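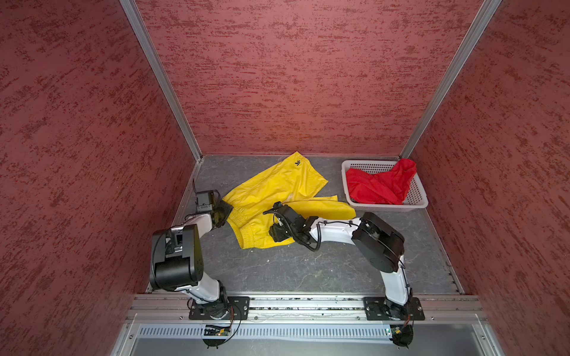 Drunidach kit wash and sort, January

Finally up. Sorry it took so long, the site kept spitting the upload back and then I went away. These are from the big off-season kit sort, plus the bits before and after. Not in perfect order. Captions are quick because I'm doing them on my lunch break, will fix names later if anyone yells.

For anyone new: Drunidach is us, the mixed soccer club at the bottom oval. Yellow shorts for home, red for away and training, and a whole lot of mystery items from before we had any colours at all. Everything comes back in at the end of the season, gets washed, checked, mended or binned, then packed by size for the next lot.

Click any picture for the bigger one. If you want a print, email me the caption number and the page name. Photos by Elie Najjar unless it says Folke.

DAY ONE, BAGS IN

1. Back door, just after eight in the morning. Bags from the juniors. Some of them tied in double knots, thanks very much.

2. Same bags from the other side. Liked the light.

3. The juniors' shorts, tipped out. Yes that is a banana. It was more of a banana in September.

4. Folke Midtbø with the clipboard. He made the list system so he gets to hold it.

5. The list. Size, colour, state, where it's going. There was a fifth column for "comments" but people got carried away so it's gone.

6. Socks. Not doing a second photo of the socks.

7. Pile for cold wash. All the reds go in here, including the ones that say 40 on the label. We lost a whole set of whites to a warm red wash two winters ago and I'm not going through that again.

8. Pile for warm wash. Yellows, towels, the goalie's undershirts.

9. The Hovar washer, the big one. Still leaks a bit at the front, hence the towel.

10. Hovar again, with the door open. Seal got replaced over the break so the leak is somewhere else. If you know washers, please ring Folke.

11. Soaking tub. One scoop powder and 200 ml of white vinegar, leave it overnight. Vinegar is for the smell, don't double it. It got doubled last year and the shed smelt like a chip shop until March.

12. Grass knees. Before.

13. Grass knees, after. Better! Not gone. That ground at Blöndal is just green paint as far as I can tell.

14. Line out the back, first load. Wind was good until about two.

15. Second load. Wind not good.

16. Folke picking the second load off the fence. His photo face.

17. Lunch. Rolls from the bakery, the lentil thing in the blue pot is mine, recipe further down because four people asked.

SORTING AND CHECKING

18. Start of the check. The shiny shorts are a pain to lay flat, they slide off each other and the waistband curls in on itself. Pull the elastic out first, then the legs. Other way round and you do it twice.

19. Yellow shorts spread out, waistband end still all bunched up. Smudge on the fabric in the middle, right where it shows. Red thing in a heap in the white basket. (It's the picture at the top of the page.)

20. Smudge pile. Anything with a mark bigger than a thumb goes back through with the stain bar. Smaller than a thumb, it's training gear now.

21. The stain bar. Wet the fabric, rub from the back, leave it ten minutes, then wash like normal. Don't tumble it until the mark is out or you'll keep it for life.

22. Drawstrings. Half of them have gone missing inside the waistband.

23. Getting one back with a safety pin. Pin on the end of the cord, scrunch and pull, scrunch and pull. Boring but it works.

24. Shorts with no drawstring left at all. These got new cord, bought by the roll, cheaper and it doesn't fray if you melt the ends.

25. Melting the ends. Outside, on the concrete, with a lighter. Not near the shorts please, they're polyester.

26. Elastic test. Stretch it as far as your arms are comfy and let go. If it comes back, keep. If it crackles, it's finished.

27. Crackly ones. Sad pile.

28. Elie's hand for scale, hole in seat. No I'm not saying whose.

29. Logo check. Peeling corners get pressed back under baking paper, low iron, count to ten. Fully peeled ones come off altogether.

30. Iron, baking paper, bit of old sheet. Low!! I've written low on the iron now in marker.

31. One that wasn't low. We live and learn.

32. Mending table. Black thread on the yellow for now because the yellow ran out, will be redone.

33. Yellow thread turned up. In my coat.

FOLDING

34. How we fold shorts. Leg over leg, tuck the crotch point in so you've got a rectangle, then fold from the waistband down. Waistband on the outside so you can read the size without unfoldng the lot.

35. Folke's way. Rolls them. Takes less room I'll admit, but you can't see the size.

36. Both ways side by side. We had a proper arguement and went with mine for the seniors and his for the juniors.

37. Tops, sleeves in, number facing up.

38. Goalie stuff. Doesn't fold, never has. Goes in flat at the bottom.

39. Baskets. The ones with little holes in the sides are the good ones, air gets through so a slightly damp thing won't go sour overnight. Solid tubs are for dry things only. I've had to say this every year.

40. Baskets stacked for the night. Shallow ones don't stack well when someone's left a sleeve hanging over.

41. Labels. Masking tape and marker, on the short end, same side every time.

42. Same labels after they all fell off. Cold shed, tape won't stick. Switched to tie-on tags.

43. Tags. From the Damari shop on the corner, they cut the string for us which was nice.

PACKING AND LEAVING

44. Senior boxes. Reds left, yellows right.

45. Senior boxes, lids on.

46. Junior boxes. Not as neat. Rolled, see above.

47. Spare box, mixed sizes. It stays near the door for game days. If you borrow from it, wash it before it comes back, and by wash I don't mean a rinse in the change room sink.

48. Donation bags. Clean, no holes, old logo off. Going to Blöndal for their school holiday program, they're happy with odd sizes.

49. Rags. Cut from the sad pile. Polyester makes a bad rag for spills but it's great on boots.

50. Bootlaces. I don't know. There's always bootlaces.

51. Found in pockets. Keys, a mouthguard, a library card, hair ties, a very clean five dollar note. Keys are on the hook in the shed.

52. The library card person has been found.

53. Folke sweeping.

54. Folke still sweeping. The grass clippings just move about.

55. Shelf, full. Compare it to last year's page if you want a laugh.

56. Light off, door shut, a bit after six. Folke's photo. Blurry but I like it.

THE LENTIL THING

Since people asked. One onion, chopped, cooked slow in a fair bit of oil until it's brown, not just soft. Two cups brown lentils, rinsed. Water to cover by a few centimetres. Half a cup of rice once the lentils are nearly there. Cumin, salt, lid on, don't stir too much. Lemon on top. Feeds the whole shed and it's fine cold.

BITS AND PIECES

Still missing: some of the small yellow shorts and one senior red top, number 9. Check the car boot. Check the other car boot.

The new cord, thread, tags and stain bars came to nearly $100 all up. Receipts are in the tin.

If you've got kit at home, drop it in the spare box by the end of the month, washed if you can, in a bag with your name if you can't. Bags with no name get opened by me and I take photos.

Stuff to do differently next time, writing it here so I can find it:
soak the night before, not the morning of
second line up, the fence isn't a line
more baskets with holes, fewer tubs
yellow thread lives in the sewing tin and NOT in my coat
one person on drawstrings all day is too much, swap at lunch

Prints: small ones are free if you bring your own paper, otherwise ask. Please don't crop Folke out, he's noticed.

Numbers 12 and 13 were the wrong way round when this first went up. Fixed now. Number 31 will not be coming down, Folke.

Older pages: End of season barbecue / Goalposts repaint / Last year's kit sort

Back to all photos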